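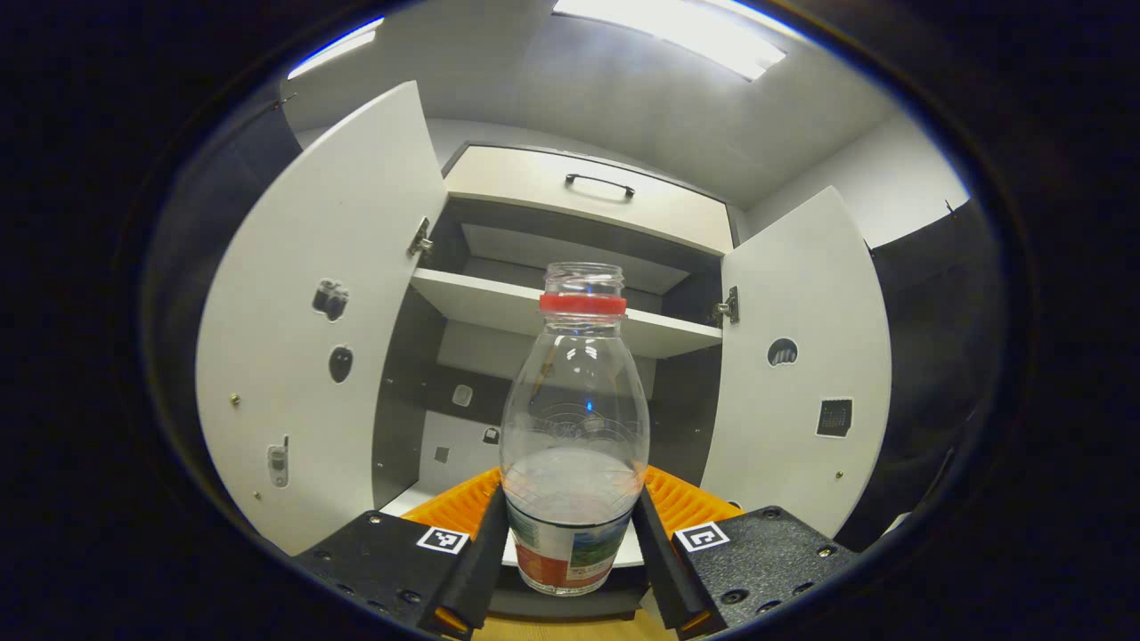

Skatudden app review: finding small gigs without the faff

I've been using Skatudden since January, mostly to find live music within a bus ride of my house, and I've grown rather fond of it. It's a free app that gathers gig listings from pubs, church halls, record shops and the odd village fete, and puts them all on one map. You tell it how far you're willing to travel, tick the sort of music you like, and off it goes.

Setting up

Signing up took me around 5 minutes, and most of that was me dithering over the genres (there are 83 of them, and I still couldn't tell you what half of them sound like!). You can skip that bit and just browse, which is what my sister did, and she seems to get on perfectly well.

What I like

The listings are lovely and plain. You get the door time, the price, whether there are seats, and how late the last band is likely to finish, which matters a great deal if you rely on the night bus like I do. I found a folk evening at the MacKinnon this way, a place I must have walked past for years without knowing it had a back room, and I've been back twice.

There's also a little button for following an act. I followed a duo called Astance after hearing them support somebody else, and the app let me know as soon as they added a date nearby. Tickets go through the venue, so there's no extra fee from Skatudden on top.

What I don't

The search is fussy about spelling. I typed Wuminach with one letter wrong and got nothing at all, not even a suggestion, and had to go and find the band's poster to check. The map also gets terribly slow if you zoom out too far, and on my old phone it closed itself a couple of times.

I'd turn off the evening alerts as well, unless you enjoy your phone buzzing all through supper.

Would I keep it?

Yes, very happily. The paid version removes the adverts and lets you save more than 65 events, but I've never come close to that and the adverts are small. Try the free one first and see how busy your area is.

Updated 9th July: the latest version has a proper calendar view, and it's much easier to read.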